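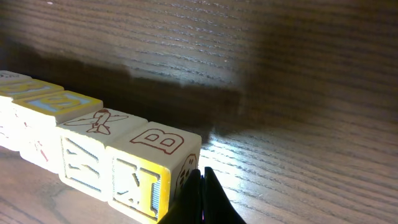
Fig 1. Blocks in a row on the table, the B one closest.

Skumidell block sorting project, group 4

Aim: work out if little kids find a letter faster when the blocks are in a row or when they're spread out. Our client (made up by the course, called Tolby) wants a storage tray for alphabet blocks and we had to do some testing before drawing anything.

Materials: wooden alphabet blocks, one wood table, stopwatch, the marking sheet from Bradeck. Blocks have letters on some faces and pictures on others, which turned out to matter a lot more than the colour.

Method: one person sets the blocks out, the other one looks away. Say a letter, start the watch, stop when it's touched. Did 80 goes altogether, half in a row and half scattered. No real kids yet, ethics form isn't back, so it was just us.
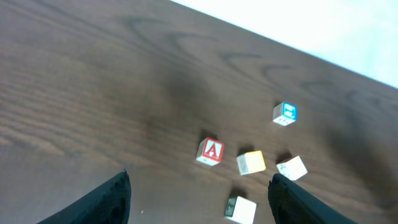
Scattered was slower nearly every time. Biggest problem is the letter you want can be on the side or facing down, so you end up turning blocks over. We didn't have a rule for that at the start so the first few goes are a bit dodgy. Added one later: turning is allowed, watch keeps running. Should of been in the plan.

Also the light. Shadows on the table made the carved letters harder to read than the painted ones, at least for me. Didn't measure it. 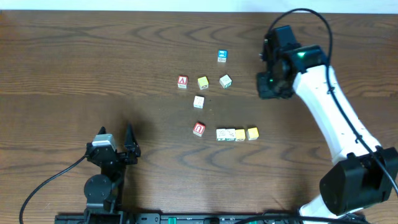
Page last changed: 7th June

Still to do
- redo the first few goes with the turning rule
- ask for the bigger table in the Frei room
- graphs (axis lables are missing)
- tray sketches, a shallow one and one with slots

Tray idea so far: shallow, one layer, letter side up, picture sides around the outside. Slots look neater but packing up would take ages. Final version due in August.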